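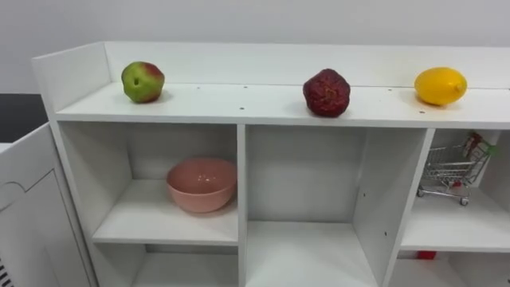 Luvarora Mobile Manipulation Group, shop notebook

June, visitor afternoon

Writing this up before I forget the order of things. Doors at 1:30, people from Pellodix first, then the Sudis group at 3. Yeshi Wubshet did the talking and I ran the station. We had planned 50 minutes per group. Pellodix went to 90 because they wanted to see the teleop side as well, so Sudis got a shorter version and no time at the whiteboard.

Talk order that worked: what the shelf task is, then top surface, then the cubbies, then questions. Most people got the point of the fruit right away. The lemon and the apple are easy to name from the back of the room, and visitors like calling out a target themselves. The dark red one got called three different things. Need to agree on one word for it in the prompt list before the next visit. Someone also asked why the pink bowl sits in a cubby and the fruit up top. Yeshi explained the two heights and reach limits, and that took care of it.
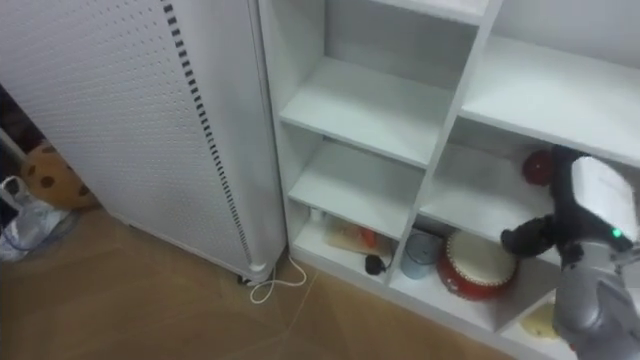 Low shelves are still where we lose the most time. Yeshi wants them in the demo anyway, and I agree, but we should say up front that the arm moves slower down there. I have the speed cap at 40 percent for anything below the middle boards. With the gripper coming in over the front edge by the red drum, the fingers are pointed down and there is not much room to correct. Sudis asked if we could go faster. I said not with people standing that close. Moving the cap to 27 for the next group if the crowd is bigger.

Lawal build from this morning was on the station all afternoon. One restart, between groups, took around four minutes. Log saved under the June folder.

To do:
- tape line on the floor for visitors, farther back than last time
- cable on the floor by the shelves, route it along the wall
- print the target list in larger type
- ask Pellodix for the contact they mentioned
- spare e-stop battery, still not ordered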